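Plastic cup

A plastic cup is a drinking vessel molded from a thermoplastic, most often polypropylene, polystyrene or polyethylene terephthalate. It may be made for a single use or for repeated washing. Reusable cups are common in homes, schools, cafeterias and play areas, where glass would present a breakage hazard.

Materials

Polypropylene is slightly flexible and withstands hot water, and is the usual choice for reusable cups. Polystyrene is stiffer and cracks more readily when squeezed. Polyethylene terephthalate is clear and is used mainly for cold drinks. Pigment is normally mixed into the resin before molding, so that the color runs through the full thickness of the wall and does not chip.

Manufacture

Thick-walled cups are injection molded. Molten resin is forced into a closed mold, cooled and ejected. Thin-walled cups are generally thermoformed from heated sheet. Most molds include a draft, or slight taper, which allows the part to release cleanly and lets finished cups nest. The rim may be rolled or flared for stiffness and for comfort at the lip.

Sizes and marking

Capacity is stated to the brim or to a fill line. A small children's cup commonly holds 200 ml. Lettering and logos are applied by screen printing, pad printing or in-mold labeling. Printed marks wear with repeated washing, while in-mold labels are fused to the wall and last longer.

Stability

An empty cup has little mass and is easily tipped. On its side, a tapered cup tends to roll in an arc, the wider end traveling the greater distance.
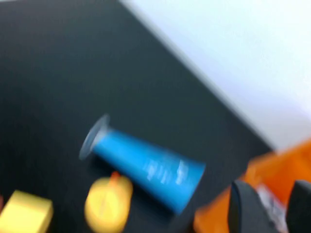
Weighted bases and molded feet are used to reduce tipping, although both can interfere with nesting.

Care

Reusable cups are washed by hand or on the upper rack of a dishwasher and dried before stacking. Abrasive pads scratch the surface and dull its gloss. Cups with split rims are discarded.

See also

Beaker
Drinking straw
Tableware
Tumbler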